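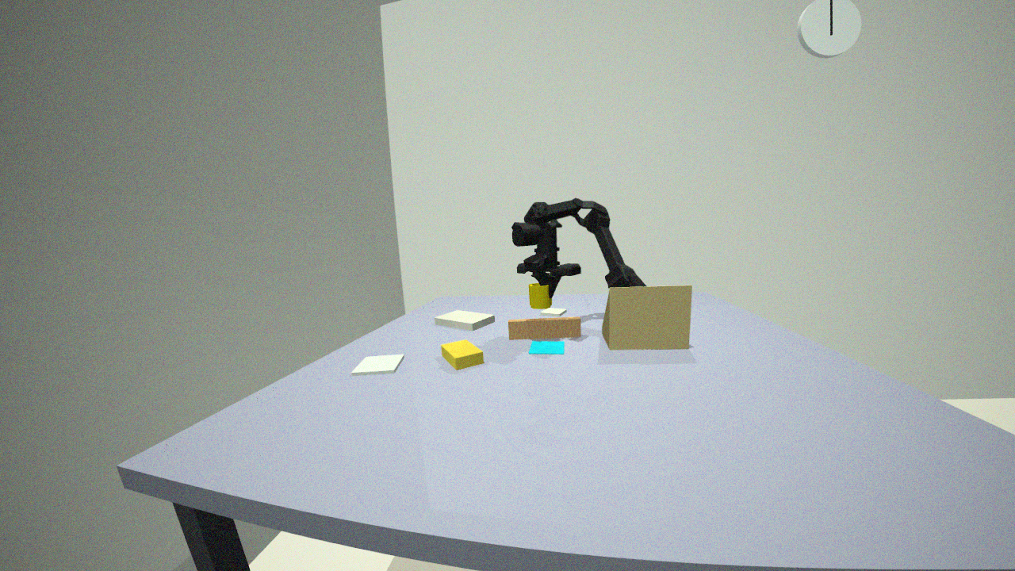

Welington Conceição asked after the first club session whether the tabletop task could be started before the network account was ready. It can. Everything in this section runs on one computer with no connection, and the account is only needed when you hand in your runs in Section 5.

Section 3. Setting up the tabletop task

This section covers loading the table, placing the objects, checking the arm and recording a first pick. Allow one club session for it. Teams who have used Suleck before can start at step 6.

Before you start

You need the club build of Suleck, the Honorato task pack and a mouse with a wheel. A trackpad will do for looking round the table but is awkward for driving the gripper. Close any other program that uses the graphics card.

Caution: do not open the task pack from a memory stick. Copy the whole folder to the computer first. Suleck writes to the folder while it runs, and pulling out the stick during a run will spoil the task file.

Loading the table

1. Start Suleck and wait for the grey start screen to clear.

2. Choose File, then Open task, and go to the folder you copied.

3. Select the tabletop task and press Load. The table, the arm and the objects come in together. On the older club computers this can take roughly 2 minutes – leave the mouse alone until the progress bar has gone.

4. Press Home on the keyboard to return to the standard view. All scoring views are taken from here, so get used to driving from it.

5. Save the task under your team name. Use letters and numbers only.

Note: if the table loads but the arm does not, the task pack was copied without its parts folder. Delete the copy and start again from step 1.

Placing the objects

6. Open the Objects panel. The tiles, blocks, box and cylinder each have their own line.

7. Press Shuffle. The objects are set down in new places and turned to new angles. Some will be close together and one may stand behind another, as happens in the competition rounds.

8. Look along the table from the standard view. If an object overlaps another or hangs over the edge, press Shuffle again. Do not drag objects by hand in a layout you mean to hand in. Dragged layouts are marked in the file and will not be scored.

9. When the layout is sound, press Lock. The lines in the Objects panel turn grey.

Note: thin tiles look much narrower from the standard view than they are. Check their size and angle in the Top view before planning a path across them. Press Home afterwards.

Checking the arm

10. Switch the arm to Manual.

11. Move each joint a little in both directions with the sliders. The movement should be smooth. If a joint jumps, lower the Speed setting and try again.

12. Open and close the gripper 3 times.

13. Press Park. The arm goes back to its rest position.

Caution: Park takes the shortest way home and does not steer round objects. Raise the gripper clear of the tallest object before you press it. A knocked box counts as a fault even after the cylinder has been released.

Recording a first pick

14. Choose the cylinder as the target. It is the easiest object to begin with as long as it is standing upright.

15. Press Record.

16. Bring the gripper over the target, then lower it slowly. Stop when the fingers are beside the cylinder and below its rim.

17. Close the gripper until the Contact light comes on. Further closing will push the cylinder out of the grip.

18. Lift straight up. Do not swing the arm sideways until the target is clear of its neighbours.

19. Move to the drop point, lower, open the gripper and raise it again.

20. Press Stop, then Save run.

A run may last up to 400 steps of the simulator. The counter is at the bottom of the window, and the recording ends by itself when it reaches the limit. Most first attempts run out during the lowering stage, so practise steps 16 and 17 without recording.

If something goes wrong

The cylinder slips out on the lift: the grip is too high. Lower the gripper a little further before closing.

The arm stops and will not move: a joint has reached its limit. Press Release, back that joint off and carry on. The run remains valid.

The picture stutters: turn Shadows off in the View menu. This has no effect on the score, but shadows do help in judging height, so put them back on if the computer can manage it.

The run will not save: check the team name for spaces or full stops.

Keep at least 2 saved runs from different layouts before going on to Section 4, where the same task is driven from a Skovon script. The club room is open on Saturday for teams who need longer.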